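4.3 Checking in a guest without reception

Use this section when a guest arrives after the front desk has closed. The self check-in terminal at the Steinbach hotel works in the same way as the one at Pletach, apart from the door codes.

Before you start, make sure the booking is marked Paid in Hoso. Unpaid bookings are not sent to the terminal.

1. Open Hoso and choose Arrivals, then Late.

2. Find the booking by surname or room number. Rooms 177 and 498 have manual locks and cannot be used for late arrivals. Move the guest to another room first.

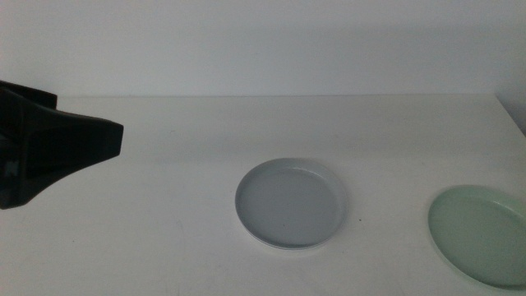

3. Select Send to terminal. The status changes from Held to Ready. This can take a few minutes if the night report is running.

4. Check the mobile number. The guest gets the door code by text message, and the terminal will not print it.

Note: Numbers from outside the country must start with + and the country code. Leave out the first zero.

5. Set the code to end at check-out time. The default is 11:00. For a guest staying on, change the end time on the last night only.

6. Press Save and wait for the green tick before closing the window.
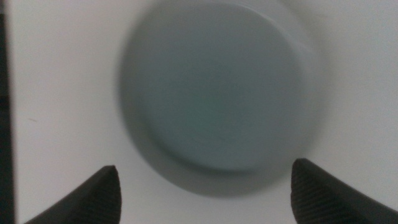 4.4 If the code does not work

1. Ask the guest to press the star key, wait for the light to go out and enter the code again.

2. If the lock still shows red, open Elau on the duty phone and choose Doors. Pick the room and press Renew code. The old code stops working at once.

3. If the room is not listed, the lock is offline. Give the guest the spare card from the key safe and write the card number in the night book.

Caution: Do not give out the master code 809 over the phone. It opens the key safe as well as the side entrance. 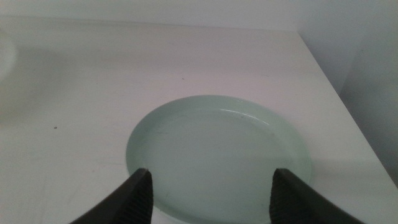
Guest Systems, Front Office

4.5 Clearing the list in the morning

The early shift clears the late list before 07:00. Open Arrivals, then Late, and tick each guest shown as Inside. Anyone still shown as Ready has not used their code. Ring the room before marking the booking as a no-show.

The list holds up to 700 entries, and old ones are not removed by themselves. Export it every Thursday and send the file to Mawar Mangundap, then choose Empty list.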